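Ticket: Slow page loads and dropped uploads, Hatcombe office
Opened by: Gisela Fröhlich
Assigned to: Finn Kuhlmann
Opened: 06/09/2019
Status: Waiting on supplier

Uploads to the Hokis document store keep failing part way through. Small files go up fine. Anything over 40 MB stalls and then the page says "connection lost". I have been told by Trernetis support that this is "a local network matter". They said the same in March, and the fault then was on their side, so I would like somebody to check before we start pulling cables out again.

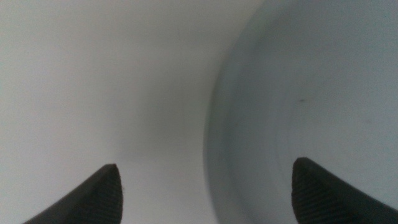
Category: Network / Uploads

Finn Kuhlmann wrote:
Thanks. Can you tell me whether it happens on the wired machines, or only on wifi? Trernetis will ask for that first. They will also ask you to clear the browser cache. I doubt it matters but please do it anyway so they can't send us round again.

Gisela Fröhlich wrote:
Both. Wired is a bit slower to fail, if that means anything. Cache cleared, no change. Tried a different browser, no change. The upload bar gets past halfway and sits there.

Finn Kuhlmann wrote:
Ran a long ping to the gateway from the wired machine by the window, 3000 packets, none lost. Ran the same to the Hokis address and lost 200 of them, nearly all in bursts. So the office side looks clean to me. I'm not calling it proven, as ping gets treated differently from real traffic by some routers and theirs may well be one of them.

Also swapped the Schmieder switch for the spare. I did not expect it to help and it did not. The old one is back in.

Gisela Fröhlich wrote:
Trernetis have replied. They say our line is "performing within expected limits" and suggest the faster package. I can't see how a faster line fixes an upload that stops dead. Do they run any test before sending that out?

Finn Kuhlmann wrote:
I'd hold off on the package. A 60 MB file went up first time over my phone's hotspot, straight after failing on the office line. That is one try, so don't quote it at them as a result yet. I'll repeat it tomorrow morning when the line is quieter.

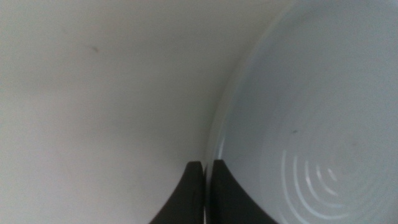
Steps taken so far

1. Cache cleared, second browser tried. No change.
2. Wired and wifi compared. Both fail.
3. Ping to gateway clean, ping to Hokis loses packets in bursts.
4. Schmieder switch swapped and swapped back. No change.
5. Hotspot test. One upload, worked. To be repeated.

Finn Kuhlmann wrote:
Repeated the hotspot test with 2 more files and both went up. Same files failed on the office line straight after. Log sent to Trernetis with a request for a line trace - they have asked if we cleared the cache.

Gisela Fröhlich wrote:
Please leave this open. Last time they closed it from their end and called it resolved.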